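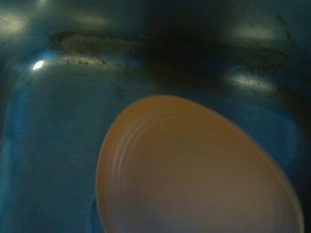
An orange bowl in a blue bin.

Grustitz wants 3000 homes to sort food scraps by July, and says the plan will pay for itself. It said so last time too, and 600 homes signed up. 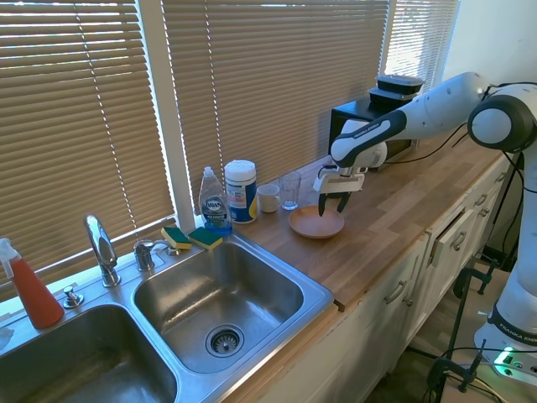 Wenche Lunde said the bins fill up in two days and the truck comes every two weeks, so most of it ends up in the trash anyway.

The town has not said what Yazdani, the hauler, will charge.

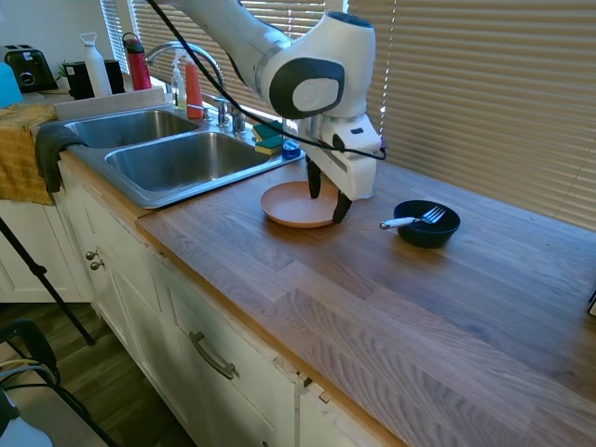 Nor has it said where the compost goes. A vote is due 25 September 2019.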